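Ondow Garment Handling Set: Data Card

Maintained by the Workplace Automation Office, Kiketora Linen and Garment Services. Contact: Othmane Kabbaj, data steward.

Summary

The Ondow set contains recordings of two-armed robot work on everyday clothing: taking garments off hangers, placing them in a basket, laying them flat and returning them to a rack. It was assembled to support a trial of automated sorting at the Dorkik depot, where returned garments are separated before laundering. The set contains 1,298 episodes across 29 task variants.

This card covers the contents of the set and the arrangements made with depot staff. The second matter is included because decisions about the recordings have affected rosters, training and job descriptions, and users of the data should know the terms under which it was produced.

Contents of the release

episodes/ — one folder per episode, with video, joint positions and gripper state
tasks.csv — task wording, in the form given to the operator
outcomes.csv — result for each episode, entered by a reviewer
notes/ — operator comments, lightly edited for spelling
staff_terms.txt — the agreement summarised below

Episodes that ended in a dropped garment, a snagged hanger or an operator stop have been kept. They are labelled in outcomes.csv and should not be removed when reporting success rates.

Collection

All episodes were recorded by teleoperation. Operators were drawn from the sorting floor and completed a paid training block before their first recorded session. Each operator worked no more than two hours at the controls in a shift, with the balance spent on ordinary duties. Time at the controls is paid at the machine operator rate.

The wording of tasks was settled with the people who do the work. Several early instructions were rewritten after sorters pointed out that a collar caught on its hanger is normally freed from one shoulder first. The revised wording appears in tasks.csv and the earlier wording has been retired.

Changes to work at the depot

No position has been removed as a result of the trial. The following changes are in effect:

1. Lifting from the lower rack rail is now shared between shifts, following reports of shoulder strain.

2. Sorters may stop the cell at any time and are not required to give a reason when they do so. Stops are not counted in individual performance records.

3. Cell layouts place hanging garments and the receiving basket within reach of both arms, so that staff are not asked to pass items in by hand while the arms are powered.

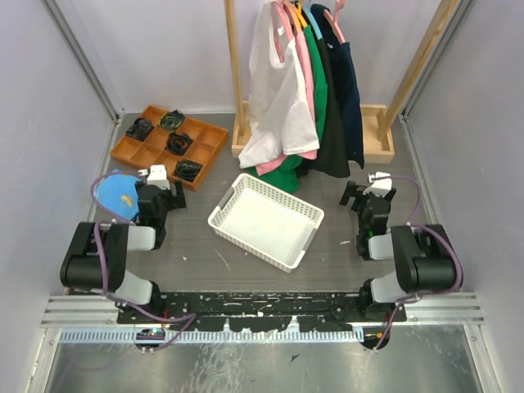 4. Inspection of stains, tears and missing buttons remains a human task. The Haslinger line, which handles uniforms, is outside the trial altogether.

5. Staff who move to operator duties keep their classification and may return to the floor at the end of any roster period.

Known limitations

Garments in the set are light to medium in weight. Coats, wet items and anything with a long zip are poorly represented. Small accessories and cables occur in some layouts as surrounding objects, and only a minority of tasks involve handling them. Garment colours were not balanced, and models trained on the set should be tested on dark clothing before use.

Privacy

Operators are identified by code only. The key is held by the data steward and is not available to supervisors. Recordings may not be used to compare the speed of one employee with that of another.

Corrections

Errors in labels should be sent to the data steward with the episode number. Corrections are reviewed each Monday and listed in the change log.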